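4. 光沢を表す語の使い分け

4.1 資料と方法

前章では、「つや」「光沢」「てかり」「照り」の四語について、辞書の記述を比較した。辞書では、四語はいずれも表面が光を反射する様子として説明されており、学習者が違いを理解するための手がかりは多くない。本章では、実際の文章の中でこれらの語がどのような名詞と一緒に使われているかを調べ、その結果を日本語学習者の作文と比べる。

母語話者の資料としては、住まいと家事に関する文章を集めたオコラ・コーパスを用いた。このコーパスから四語を含む用例を無作為に1,000例取り出し、筆者ともう一名の判定者が別々に分類した。判定が分かれた用例は、前後の三文を読み直してから協議で決めた。協議をしても決まらなかったものは「その他」に入れ、以下の議論では扱わない。

学習者の資料は、中級後半の学習者123名が書いた説明文である。課題は「自分の部屋にある家具を一つ選び、それを見たことがない人に説明する」というもので、辞書の使用は認めた。母語による差も重要な問題であるが、母語ごとの人数に大きな偏りがあったため、本稿では母語別の集計を行わない。

4.2 母語話者の用例

母語話者の用例では、「光沢」は素材や仕上げの名前と結びつきやすい。「光沢のある塗装」「光沢仕上げ」のような表現がその代表である。これに対して「つや」は、手入れの結果として述べられることが多く、「磨くとつやが出る」「つやがなくなってきた」のように、変化を表す動詞とよく一緒に使われる。「つやを出す」は自然であるが、「光沢を出す」は家庭での手入れの文章では比較的少なく、製品を説明する文章に多かった。

「てかり」は1,000例のうち129例であった。その多くは、書き手がその光り方を好ましくないと考えている文脈に現れる。例えば「長く使った椅子の座面にてかりが出た」という文では、書き手は表面の状態が悪くなったと感じている。同じ表面を「つやが出た」と書けば、読み手は使い込んだ良さとして受け取るであろう。つまり、この二語の差は、光の強さだけでは説明することができない。

「照り」は料理に関する文章に集中しており、家具について用いられた例は少なかった。Bautistaは、この語の中心的な意味を「表面に薄い液の層があるように見えること」としている。筆者の資料もこの見方と大きく矛盾しないが、漆器についての用例をどう扱うかという問題が残る。

4.3 語の選択と表面の色

次に、語の選択と表面の色との関係について述べる。Moussaは、光沢を表す語が暗い色の名詞句と一緒に使われやすいことを指摘した。暗い表面では、反射した光と地の色との差が大きくなり、光っている部分が目に入りやすい。明るい色の樹脂製品では、同じように滑らかな表面であっても、書き手は光り方に触れずに「すべすべした」「なめらかな」などの触覚の語を選ぶことがある。色と光沢の組み合わせの例を図2に示す。

図2 室内のCG画像。一枚目:黒に近い色の滑らかな天板と反射光。二枚目:木製キャビネットの上に置かれたクリーム色のプラスチック製収納ボックス。

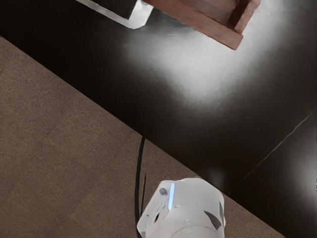
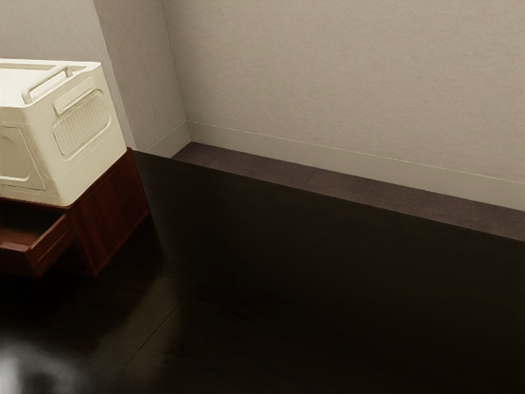
4.4 学習者の作文との比較

学習者の作文では、四語のうち「光沢」が最もよく使われていた。漢字から意味を推測しやすいこと、また辞書で訳語として最初に挙げられる場合が多いことが影響していると考えられる。ただし、「母が毎週拭くので、机に光沢があります」のように、母語話者であれば「つや」を選ぶと思われる文にも「光沢」が用いられていた。文法的には誤りではないが、家庭の話題としてはやや硬い印象を与える。

「てかり」を使った学習者は少なく、使用した作文の中には、肯定的な評価のつもりで書いたと読めるものがあった。「新しい棚はてかりがあって、とてもきれいです」という文がその例である。教師がこの文を単に「光沢」に直すだけでは、学習者は評価の違いに気づかないまま終わるおそれがある。訂正の際には、「てかり」が好まれない光り方を表しやすいことを、短い例文とともに示す必要がある。

また、31名の作文では、光沢を表す名詞を使わずに「光っている」「ぴかぴかしている」と書かれていた。この二つは四語と置き換えられるとは限らない。「ぴかぴか」は清潔さや新しさを同時に伝えることがあり、古い家具の落ち着いたつやを説明するときには合わない場合がある。逆に、子どもに向けた説明では「ぴかぴか」のほうが適切であろう。文章の種類と読み手による差については、次章で面接調査の結果を用いて検討する。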